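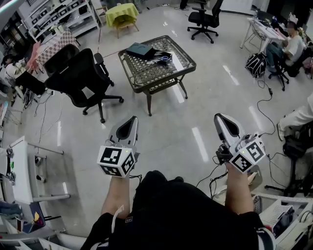

By Oluf Vídalín, Norðdahl press office
April 11, 2021

Ludonia opens its doors to family game makers with a new prize for board games

Board game club Ludonia is launching a prize for games made at home, and entries are open from today. The Flotetti Prize is for anyone who has ever cut up a cereal packet to make a set of cards, or rubbed out the rules and started again at midnight. You don't need a publisher, an artist or a finished box. A game that plays well with buttons for counters is every bit as welcome!

The prize takes its name from Flotetti, a trading game about rival ferry captains that members have been playing at the club for years. It began life on the back of a roll of wallpaper, and the wallpaper version still comes out on club nights (the printed one has better islands, but people are fond of the old one).

Entries can be for any number of players and any age. The only firm limits are that a full game must last no longer than 60 minutes and that the rules must fit on 8 sides of A5. Games already on sale can't be entered, though earlier versions shown at a club or a school fair are fine. Each person or family may send in one game.

Patricio Echeverría, who will lead the judging, can hardly wait to get started.

"I love reading rules written by somebody's nan," he said. "You get a whole voice in there, all the little arguments they've had round the table and then settled. When we ran a trial evening in December we had a game called Brodimum, all about keeping bees on a moving train, and we played it three times in a row and missed the last bus. If the prize brings us another one like that I'll be very happy indeed."

The first 100 games received will each be played at least twice by club members, and every maker will get a page of written comments back, whether or not they reach the final. The finalists will be invited to teach their games to the judges in person, with a video call on offer for those who live too far away.

The winning game will be illustrated and printed by Norðdahl in a small run of 194 copies. The maker keeps all rights to the game and gets the first 60 copies to share out as they please. The rest will go to libraries and school clubs.

Entry forms and a short guide to writing clear rules are available from Ludonia, by post or by email. Please send a copy of your game and keep the original at home.

Press contact: Oluf Vídalín, Norðdahl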